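3. Setting up the Fletik kitchen scale

1. Put the scale on a hard, level surface. Stone is fine. Do not use it on a cloth or a cutting board.
2. Insert the batteries and close the cover.
3. Press ON and wait for the zero to appear.

White marble with gray veining
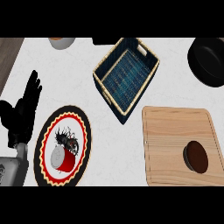
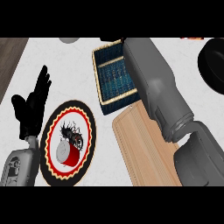 4. Place the 100 g check weight in the center of the pan. If the reading is off by more than 2 g, hold TARE until CAL shows, then repeat steps 3 and 4.

Note: The scale turns off after 3 minutes without use.

Caution: Do not rinse the scale under the tap. Wipe it with a damp cloth.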